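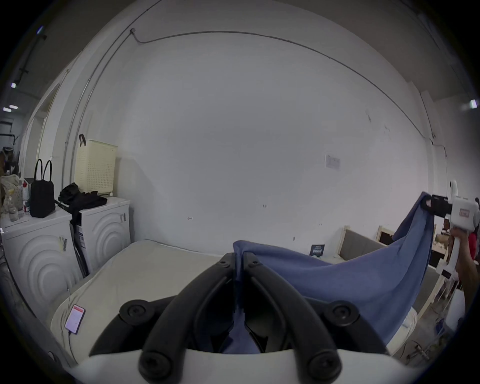 Blue cloth held up over the mattress.

12 shares · 3 comments

Progress report to Trillar — Year 10 biology revision booklets, to end of September

Quick one this time, marking is piling up.

Where we're at. Six units drafted, four through proofing. Cells, genetics, ecosystems and body systems are done bar the index. Evolution and plant transport still with Anca Căpraru, who wants the transpiration questions split into short answer and extended. Fair call, it was a mess. Should have them back Thursday.

Printing. Fidthorpe ran the first 200 copies of the genetics unit. Colour is good. Two Punnett squares came out with the wrong labels, our fault, not theirs — errata slip going in each copy, corrected file already sent for the next run. Paper is a bit thinner than the sample and highlighter bleeds through. Have asked for a price on the heavier stock, no reply yet.

Trial classes. Jarmo Juntunen has used the cells and genetics units with both his groups at Benetti. 40 students. Feedback forms back from most. They like having the worked answers at the end of each section instead of the back of the book. They don't like the vocab lists (too long). Weaker readers were still getting stuck on the "explain why" questions so we've put sentence starters in for those. 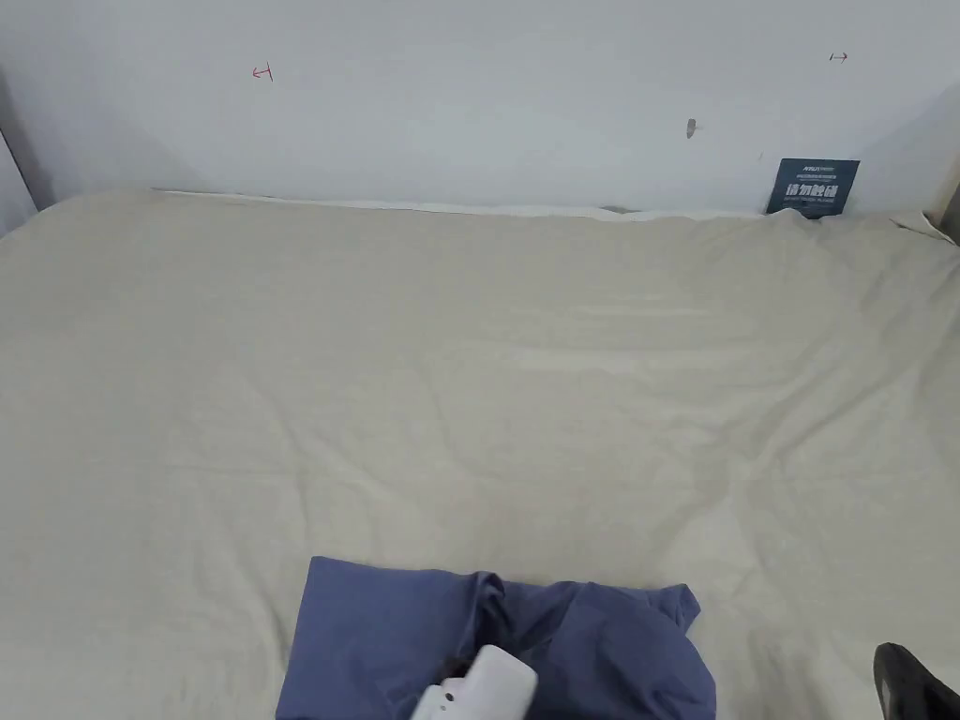 Bigger problem is the practical section. The osmosis prac assumes a double period and half the schools on the list don't have one. Jarmo has written a shorter version with potato cylinders, needs a trial before we commit to it. Will know more next month.

Budget. On track overall. Diagrams over, proofing under, so it evens out. Bălan invoice for the heart and kidney drawings is in and should be payed this month. Spreadsheet attached seperately.

Need from you:
- OK to move the leftover proofing money to the heavier paper, if the quote is reasonable
- a decision on the teacher edition, we can't set page numbers till we know

Next report will have the ecosystems trial results in it.

Like · 9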